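I've come round to the view that moving house should take longer. Everyone brags about being straight by the weekend, and I used to be one of them – boxes flattened by Tuesday, kettle on, job done!
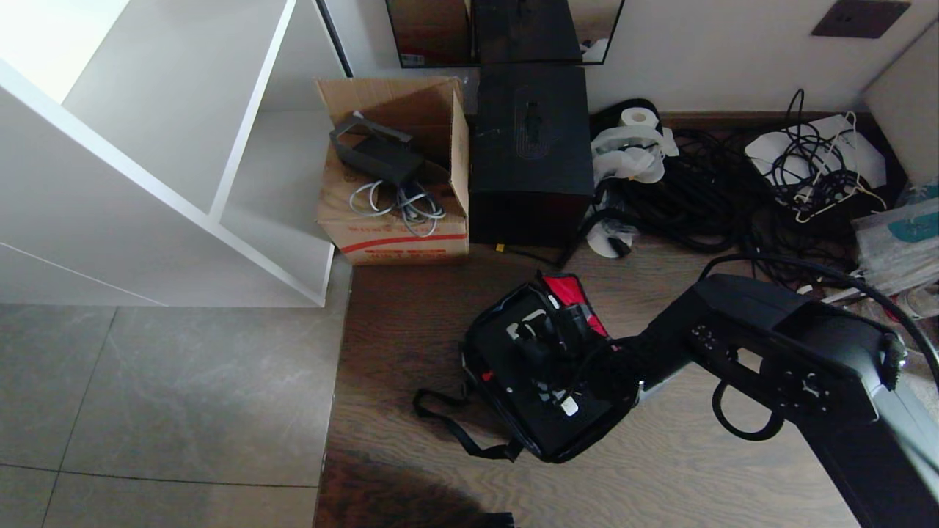

When we came to Umaswood I tried it the slow way, mostly out of tiredness, and I'd do it again tomorrow. You find out where the light falls and which drawer your hand goes to for a spoon. My friend Marcus Kincaid thinks this is laziness with a nice hat on, and he may have a point, but he's also rearranged his kitchen 2 times this year.

So leave a few things packed for a month or so. If you haven't missed the fondue set by December, give it away.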